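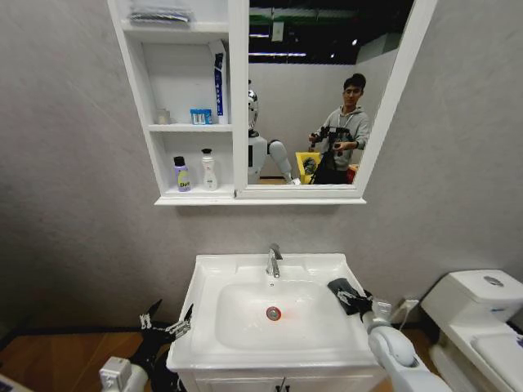
Re: [Gisudora] Bar soap in hard water, is it worth it?

Date: January 9, 2024
To: Gisudora list (home soap and washing)

Oh, I'm so glad you asked this, and I hope you don't mind a long answer, since I've been saving one up all winter! I'll put your message in here in pieces so I can keep track of myself.

> Hello all, first post after reading along for a while. I made my first
> batch of cold process soap in September, all olive oil, following the
> beginner page in the list files. It came out of the mold fine and I cut
> it the next day.

First of all, well done. All olive oil is a lovely place to start and also a slightly mean one, because it asks for so much patience. My first batch was the same recipe and I nearly threw it out after a few weeks. It was slimy and sulky and left a puddle in the dish. Then I forgot a bar at the back of the linen closet, found it the next year, and it was the best soap I had ever used. Hard as a pebble, with a tiny creamy lather like lotion. I've been hooked ever since.

If you made yours in September, it's still a teenager. Use one bar now if you're curious, but please hide the rest from yourself.

> My trouble is the water. We are in Drirkunport, up the hill, and the
> kettle furs up in no time. The soap barely lathers and there is a gray
> film on the basin afterward. Is that my soap or my water?

It's mostly your water, with a little help from the olive oil. I lived up that same hill for years and I remember the kettle well.

What happens (and I find this so satisfying to know) is that the calcium and magnesium in the water grab hold of the soap before it can do any washing. The two together make a sort of waxy curd that won't dissolve. That's your gray film. It isn't dirt, and it isn't lye, and it doesn't mean you measured badly. It's soap that got spent on the water. You only see lather once there's enough soap to use up all the hardness and still have some left over, so in hard water you rub and rub and then it suddenly gets going.

You can see it for yourself in a few minutes. Take two clean jars with lids, put tap water in one and distilled water in the other, the same amount in each, and add a few shavings of your soap to both. Shake them hard. The distilled one will froth right up and stay fairly clear underneath. The tap one will go cloudy with a thin, bitty top. I did this at the kitchen table with a neighbor's kids and they made me do it over and over with every kind of water they could think of, including melted snow, which was the big winner of the afternoon.

> Someone told me I should have used distilled water to make it. Would
> that have fixed it?

Not for the lather, I'm afraid. Distilled water in the lye solution is a good habit. It keeps stray metals out, so there's less chance of orange spots later on, and it means your batches behave the same way each time. But most of that water dries out of the bar anyway. What matters at the basin is the water that comes out of the faucet, and you can't change that from inside the mold.

What you can change is the recipe, and this is the fun part!

THINGS THAT HELPED ME

Coconut oil. It makes a soap that dissolves fast and lathers big, even in pretty awful water. Sailors' soap is traditionally made with it for that reason, as it'll even lather in salt water. The catch is that it's a very strong cleanser and too much of it leaves your hands tight and squeaky. I like it at a fifth to a quarter of the oils. Above that I start reaching for the hand cream.

A bit of castor oil. Just a small share, maybe a twentieth of the total. It doesn't do much on its own, but it seems to hold the bubbles up and make them last. Too much and the bar turns sticky, so go easy.

Citrate. This is the one that made me actually clap my hands in the kitchen. Citrate ties up the calcium so the soap doesn't have to. You can buy sodium citrate and dissolve it in the lye water, or you can add citric acid, which reacts with some of your lye and makes the citrate right there in the pot. If you go the citric acid route you MUST add extra lye to make up for what the acid uses, or you'll end up with a soft, greasy bar. Most of the online calculators have a box for it. Please use the box and don't guess. I get mine from Wada, the baking supply shop, where it's sold for jam.

The film around my basin didn't vanish with the citrate bars, but what was left came away with a damp cloth. Before that I'd been going at it with vinegar every weekend.

Time. I know I've said it already. A fully cured bar melts away more slowly and feels nicer, and that's as true in hard water as in soft.

THE TEST I RAN

Last winter I got carried away and decided to compare. I made small batches so that I wouldn't be stuck with a shelf of failures, each one with 300 grams of oils, and I changed just one thing at a time. Three batches in all: plain olive, olive with coconut, and olive with coconut plus citrate. A batch that size is fiddly, because a small slip on the scale counts for more, so if your scale only reads whole grams I'd double everything.

I stamped each one, cured them side by side, and then put a bar of each by the kitchen sink, the bathroom sink and the laundry tub and used whichever was nearest. Not very scientific, but you get opinions quickly when you're washing your hands all day long.

The plain olive was the gentlest, and the saddest for bubbles. The coconut one woke up right away and rinsed off clean, though it did leave some film. The citrate one was the favorite with every single visitor, and I hadn't told them which was which! My only complaint is that the citrate bars grew a light white bloom on the surface as they dried. It washes off with the first use. If it bothers you, use a little less next time.

I've been keeping a soap notebook ever since, and when I added up the finished bars at the end of the year it came to 3,530 grams, which is more soap than this household can possibly use. So everybody got soap. Everybody will be getting soap again.

> Also, is there anything I can do with the batch I have already? I
> don't want to waste it.

Yes, please don't waste it! A few ideas:

Keep most of it curing. A cardboard box with the lid off, bars standing on edge with space between them, somewhere dry. Turn them when you remember.

Use it in softer water. If you have a rain barrel, a basin of rainwater is wonderful for washing hair or wool with an olive soap. Strain it through a cloth first and warm it up a little.

Grate one bar for hand laundry. Dissolve some washing soda in the water first, let it sit a few minutes, and then add the soap. The washing soda takes care of the hardness ahead of time. This was how it was done for generations, and it works beautifully on dish towels. Skip it for wool and silk, they don't like the soda.

Rinse with a splash of vinegar in water if you use it on your hair. Otherwise the film stays on and your hair feels like candle wax. Ask me how I know.

And stand the bar on something that drains. A slatted dish, a bunch of twigs, anything. An olive bar sitting in its own puddle will turn to jelly no matter how well you made it.

One safety note, as there have been a few new people since the fall: lye goes into the water, never water onto the lye. Goggles and gloves on, window open, pets and children out of the room. I still say it out loud to myself every time.

The Emer group's mold swap is on again, by the way, and I have a long wooden loaf mold with a liner that I'd gladly trade for something smaller. It holds roughly 300 ml more than I ever seem to mix up, so my bars come out short and funny looking.

Do write back and tell us how the jars turned out. And if you try the citrate, I want to hear which kind you used and whether you got the bloom!

Happy stirring,
the one with too much soap, formerly up the hill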